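Traltness Desk Set
Set-up and Care Guide

Section 3: Setting up the pen holder and loading the markers

Before you start, check that you have everything listed on the inside of the box lid. The Traltness holder ships with a non-slip base ring, a spare ring, and a small bag of felt dots. Markers are sold separately. Kinsella and Jekance markers both fit. Tirnitz chisel-tip markers fit too, but only with the inner divider taken out.

3.1 Preparing the table

1. Clear the part of the table where the holder will stand. You need a clear patch at least as wide as the holder is tall.

2. Wipe the table with a damp cloth. Dried marker ink, eraser dust and grease keep the base ring from gripping.

3. Let the surface dry completely before you put the holder down. On a matte or sealed wood surface, give it 11 minutes.

4. Look for old ink smudges. Light marks usually come off with a second wipe and a drop of dish soap. Marks that have soaked into the finish can be left alone. They do not affect the holder.

CAUTION: Do not use acetone or paint thinner near the holder. Either one will cloud the finish and may soften the base ring.

3.2 Placing the holder

1. Press the base ring into the groove on the underside. Work around the edge with your thumb until the ring sits flat all the way around.

2. Set the holder upright on the table, within easy reach of the hand you write with. Keep it away from the table edge.

3. Push down gently on the rim and try to slide the holder sideways. If it slides freely, take the ring out, rinse it, dry it and refit it.

4. If the table is shared, put the holder where people on both sides can reach it without leaning over their work.

Note: The holder has no front or back. It can be turned any way you like.

3.3 Loading the markers

1. Check that every cap is fully on. Push until you hear or feel the click.

2. Put in the heaviest markers first and space them around the inside wall.

3. Fill the middle with the thinner markers and pens.

4. Stop when the markers no longer drop in under their own weight. Forcing in one more can crack a cap or push the divider out of place.

5. Lift the holder and set it down again. If it leans or rocks, take out the longest markers and put them back on the opposite side.

Markers can stand upright or rest at a slant against the rim. Short markers tend to slant, and this does no harm as long as the caps are tight. A full holder must not weigh more than 700 grams.

The black holder on a brown table, with markers in it:

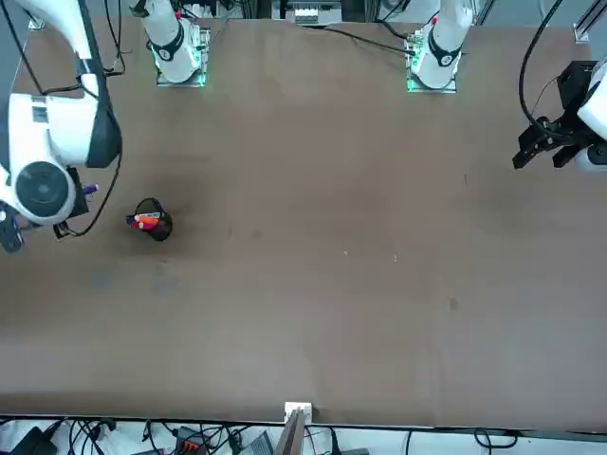
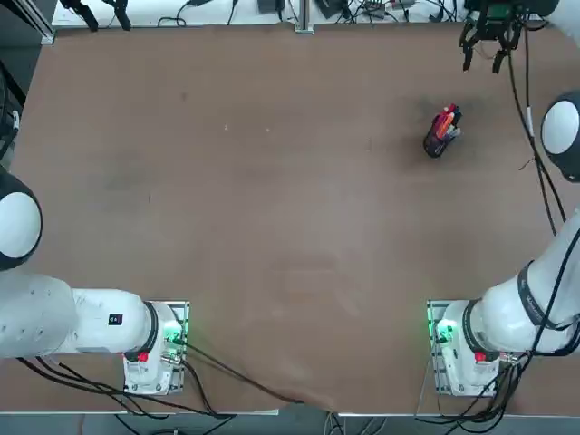
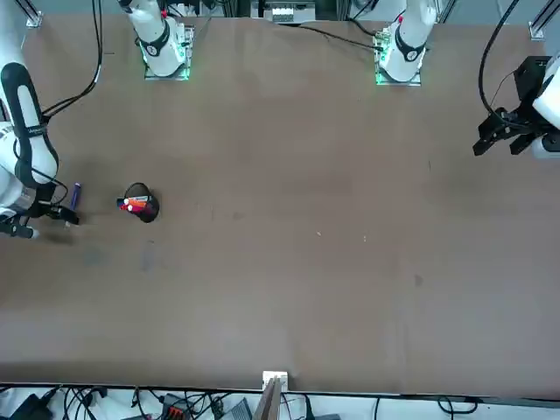
Can markers be stored with the caps facing down?
It depends on the type. Water-based markers do well with the caps down, which keeps the tips moist. Dry-erase and paint markers are better stored flat, so move those to the tray if you will not be using them for more than a few days.

3.4 Adding and removing markers

1. Hold the rim with one hand when you pull out a marker from a full holder. Pull straight up along the line of the barrel.

2. If two markers come up together, lower both and turn one a quarter turn before trying again.

3. Cap each marker before you put it back. An open tip will stain the inside wall and the markers next to it.

4. To change the whole set, tip the holder onto its side on a cloth and slide the markers out. Do not shake it upside down.

CAUTION: Small caps are a choking hazard. Keep the holder out of reach of children under 3.

3.5 Cleaning the inside

Clean the holder once a month, or sooner if ink has leaked.

1. Take out all the markers and the divider.

2. Pull off the base ring.

3. Wash the cup and the divider by hand in warm soapy water. A bottle brush reaches the bottom corner.

4. For dried ink, fill the cup with warm water and leave it for 19 minutes, then brush again.

5. Dry the cup upside down on a towel. Do not put it in the dishwasher or on a radiator.

6. Refit the base ring and the divider. Load the markers as in 3.3.

Permanent ink may leave a faint tint on the inside after washing. It will not rub off on clean markers.

3.6 If something is wrong

The holder tips when a marker is taken out.
The load is uneven. Empty the holder and reload it, starting with the heaviest markers.

The holder leaves a ring on the table.
Moisture is trapped under the base ring. Wipe the table and the ring and let both dry before putting them back together. On waxed tables, use the felt dots in place of the ring.

The divider rattles.
It is in the wrong way up. The notched edge goes at the bottom.

Markers dry out in the holder.
Check the caps for cracks, paying attention to any that have been dropped. Move the holder away from direct sun and heating vents.

The base ring has stretched.
Fit the spare ring from the box. More rings can be ordered under the part name "Traltness ring, small." The large ring belongs to the brush pot and will not stay in the groove.

3.7 Moving the holder

Take out the markers before carrying the holder to another room. For a short move across the same table, lift it with one hand under the base. Dragging it wears the ring and can leave dark marks on light surfaces.

Continue with Section 4 to fit the paper tray.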